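A Pot of Soybeans and a Long Table: An Afternoon with Orsolya Lakatos

By Precious Nkuna 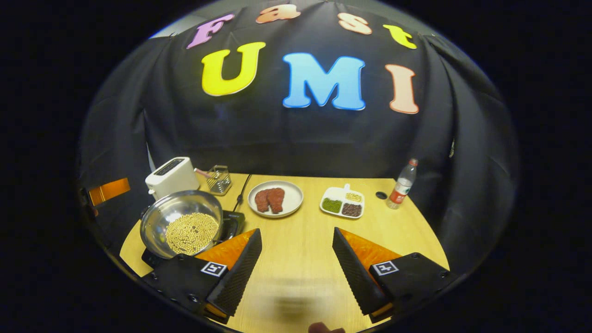
I had told Orsolya Lakatos I would only stay for an hour, and I should have known better, because she is a person who puts a kettle on before you have your second arm out of your coat. She has been teaching beginners to cook dried beans for seven years now, first out of her own apartment and lately under the name Fatach, and she talks about beans the way my uncle talks about baseball (at length, with grudges, and with a great deal of love).

"People are scared of them," she told me, pulling out a stool. "They think you need a whole weekend. You need a pot and you need to remember the night before that you own a pot. I had a man last spring, a lovely man, who had carried the same bag of beans through two moves!"

Her lessons happen at one pale wooden table. She likes everything out where people can reach it, the soybeans in a steel pot on the electric hot plate, the mung beans and the dark red beans in a divided white tray with some pale yellow grains in the small section beside them. She says beginners learn faster when they can get their fingers into things.

"I don't start with recipes. I start with, pick one up. Is it wrinkled? Is it split? Is there a little stone pretending to be a bean? My grandmother sorted hers by the window and she would not be spoken to while she did it. I am not so strict, you can speak to me."

Why a hot plate, I wondered, when she has a perfectly good stove at home? She laughed at that for quite a while.

"Because that is what my students have! Otis Escobedo, he came to me in April, he was living in one room with a hot plate and a toaster. What good is it to him if I show off on six burners? So I learned to do it all on one. You bring it up slowly, you skim, you turn it down lower than you think, and then you leave it alone, which is the hard part. Everyone wants to stir."

The meat surprised me a little, I'll admit. There were two reddish-brown pieces on a round white plate at the back of the table, and I had taken her for a vegetarian.

"Oh no, no. My husband would move out. I just want the beans to be the big thing on the plate and the meat to be the small thing. Some people come round to that and some people eat the meat first and look at me very innocently."

We got onto soaking, and that took us most of the way through the tea. She soaks soybeans overnight in plenty of cold water, throws that water away, and starts fresh. Mung beans she doesn't bother with. Red kidney beans get a proper hard boil before she'll let them simmer, and on this she would not budge an inch, so please don't write in.

I asked whether she would ever put it all in a book. She made a face and topped up my cup.

"Yung-ching Leung keeps telling me to. She came to one class and now she has three kinds of beans on her counter and opinions about all of them. Maybe she should write it. I would rather be in the room when somebody tastes one and says, is it done? And I say, I don't know, you tell me."

She sent me home with a jar of mung beans and instructions to call her when I'd cooked them.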